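Caring for wood-grain table tops in shared rooms

Facilities guidance, Tellungate Learning Centre
Last reviewed: 2021-01-29

Purpose of this page

This page sets out how tables in the study rooms, meeting rooms and ground-floor workshop are to be cleaned and checked. It applies to all staff and to groups who hire a room for longer than a single morning. It does not cover the kitchen worktops or the reception counter, which have their own instructions.

What you will need

Two soft cloths, one for washing and one for drying
A small bucket of lukewarm water
Washing-up liquid
A dry hand brush
A sheet of clean paper
A plastic scraper, for dried glue only

Please do not use scouring pads, bleach, furniture polish or any cream cleaner. Polish leaves a film which attracts dust and makes paper slide about. The cleaning cupboard on the Skesis corridor holds a full set of the items above, and the key is kept at reception under number 42.

Before you begin

Clear the table completely, including cables and name cards. Place personal items on a chair and not on the floor, where they are easily kicked or left behind. If the table is fitted with a socket, switch it off at the wall and cover it with a dry cloth.

Brush the surface lightly towards yourself and collect the crumbs and dust on the sheet of paper. Grit that is left in place will scratch the finish as soon as a cloth is drawn over it.

Washing the surface

Add a few drops of washing-up liquid to the water. Wring the cloth out until it no longer drips. Start at the far side of the table and work in long, straight strokes in the direction of the grain, turning the cloth to a clean face whenever it begins to look grey.

Wipe once more with clean water, then dry the table at once with the second cloth. Water must not be left standing on the surface, and in particular it must not be allowed to gather along the edges or run down the legs.
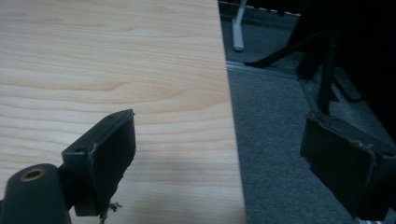 Streaks are the most common fault reported after cleaning, and they are easily missed on a pale finish. Crouch until your eyes are almost level with the table and look across it towards the window or lamp. On a light top the grain may carry darker streaks of its own, running in gentle waves with the pattern, and these should be left alone. A cleaning streak usually follows the path of the cloth and will lift with a second wipe. Flat light can make part of a table look washed out, so check that area from the other side before washing it again.

Edges and the floor beneath

Run the drying cloth along each edge with a folded corner, then feel the edge gently with a fingertip. Report any lifting, chip or rough spot before the table is next used. Do not press a lifted edge back with household glue.

In carpeted rooms, finish by brushing or vacuuming the floor next to the table. Carpet should be dealt with last, as crumbs missed on the first pass often fall during wiping. If water has been spilt on it, blot with a dry cloth and do not rub.

Marks that remain

Pencil: wipe with a damp cloth and a little washing-up liquid.

Ballpoint: repeat the wash up to 2 times. If the mark is still visible, stop and report it.

Dried glue: lay a warm, damp cloth over the spot for a few minutes, then ease the glue away with the plastic scraper held almost flat.

Rings from cups: wash and dry as above. A ring that can be felt as well as seen is damage to the finish and should be reported.

How often

Tables in daily use are to be washed at the end of each day. Tables in room 9 and the Alletti room are washed after each booking. A full check of edges and legs takes place every August, when the rooms are closed to hirers.

Reporting damage

Reports should give the room, the position of the table and a short account of the fault. Please send them to Kiều Doãn in Facilities, extension 1206. Requests for a replacement table go to Lâm Vi - please allow for a delay at the start of term.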